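Category: Research > Outdoor and Adventure Travel

4 comments | 27 shares

4. What walkers told me about pace on the Ollavley traverse

I went into this part of the study thinking that pace was a fitness question. Fit people walk fast, tired people walk slow, and a guide's job is to keep the gap between them small enough that everyone gets soup at the same time. Two seasons of walking with the groups changed my mind a good deal.

The Ollavley traverse takes 6 days hut to hut, with the high point on the third day at around 3,000 meters. I walked it with every group I interviewed (slowly, and usually near the back, where the good conversations are). Most people had booked through Burnar, the small outfitter in the valley, and a few had come on their own and joined up at the first hut. I asked everybody the same opening question after supper: when today did you feel rushed?

I expected to hear about the long climb out of Dunstan, which is steep and has no shade after ten in the morning. Hardly anyone mentioned it. What they talked about was leaving the hut! Packing up in a crowded boot room, waiting for the one tap, hunting for a glove while the guide stood at the door - that was where people felt hurried, and several said the feeling stayed with them until lunch.
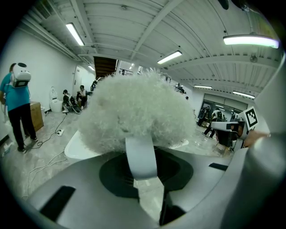 Figure 3. White gripper finger against a fluffy white object, with a white tabletop edge beneath.

So I started sitting in on the mornings too, tea in hand, and wrote down what happened between breakfast and the first step on the trail. The groups that got going calmly were the ones whose guide had named a leaving time the night before and then stuck to it. It didn't matter much if the time was early. One February group on the lower snowshoe version of the route left in the dark and told me it was the easiest morning of their trip.

The rest stops are harder to make sense of. At the Eline footbridge some guides stop for a full half hour and others only let people fill their bottles, and I heard happy and grumpy reports about both. I suspect the weather did a lot of the work there, but my notes on wind are patchy (my fault, I kept leaving the notebook in the bottom of my pack) and I wouldn't want to push it.

I should also say that people who turned back early aren't in these interviews, so the picture is probably a bit rosier than it ought to be. Section 5 looks at group size, where the hut logbooks help fill in some of that gap.

Related articles
Hut logbooks as a source for trail research
Who carries what? Shared loads on guided treks
Winter use of summer footpaths
River crossings and group decisions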